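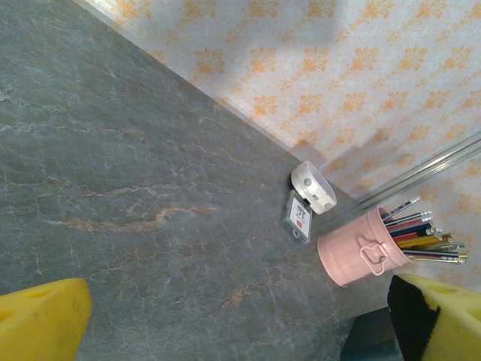 ## Plodar wrist-view add-on for the Florance gripper

Plodar is a small camera module with a training method, made for parallel grippers with soft fingers. The camera sits at the wrist and looks between the two foam fingers, so the policy learns from the same view in which the grasp must be done. We sell it as one set, with the mount, the cable and the trained weights.

The method was developed at Vakembridge by Tín Tăng and his group. The question was simple: how many demonstrations does a policy need on a crowded counter, when small things stand close together, like a pencil cup, a tag and a little white device near the wall? The group collected 2,546 demonstrations and kept 2,000 of them for training. The other ones were used only for testing.

### What was found

- With the wrist view alone, the policy reached the target object more often than with a fixed overhead camera.
- Patterned backgrounds, such as marble veins or printed wallpaper, made the result worse at first. After the second training stage the difference was small.
- Thin objects in a bundle remain difficult. For colored pencils we advise to grasp the cup and not a single pencil.
- Fine-tuning for a new room needs 100 demonstrations, or 200 if the light changes much during the day.

### In the set

- Camera module with wrist mount
- Two yellow foam finger covers
- Cable, 2 m
- Weights and training scripts
- Printed guide in English

The mount fits also the Stöcker flange, but the adapter plate must be ordered separately. Please write the flange type in your order. Orders which arrive before Wednesday noon are sent in the same week.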